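30 January 2024. Workshop notebook, constituency map and hearing transcripts

Back at the Narndale material this morning with a large mug of tea, and I'm glad to say the transcripts from the October boundary hearing are finally all in one folder. It has taken far longer than I promised (sorry, everyone). There are 403 written submissions on top of the spoken evidence, and a fair few of them argue about the same stretch of road between Dellby and the river, which I now feel I could walk blindfold.
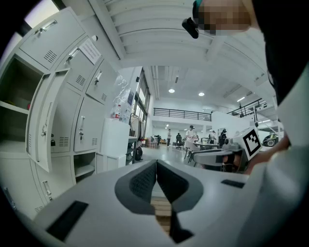 The trouble is still the ward names. Half the people writing in use the old ones, and the party agents use whichever suits their case, so a plain search for Dellby misses 161 of the submissions that are plainly to do with it. I've started a little table of old and new names and will keep adding to it as I read. If you come across a spelling I haven't got, please just put it in, no need to ask me first!

I also had another go with Jatel for sorting the submissions by topic. It's quick, I'll give it that, and it was very good on polling station complaints, but it put four letters about the council tax under "electoral roll" and I had to move them by hand. I think the word "register" confuses it. Will try again with the longer word list tomorrow if I get a clear hour.

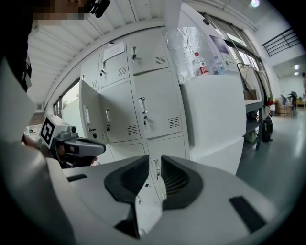
On the map itself, moving the Dellby line to the east side of the road shifts 2,000 electors into the neighbouring seat. That matches the figure the objectors gave at the hearing, and I was rather pleased, having spent most of last week sure that one of us had it wrong.

Still to do: check the page numbers in the second transcript, ask for a cleaner scan of the Tănase annex (page 4 is nearly all smudge), and print the big map again on the good paper.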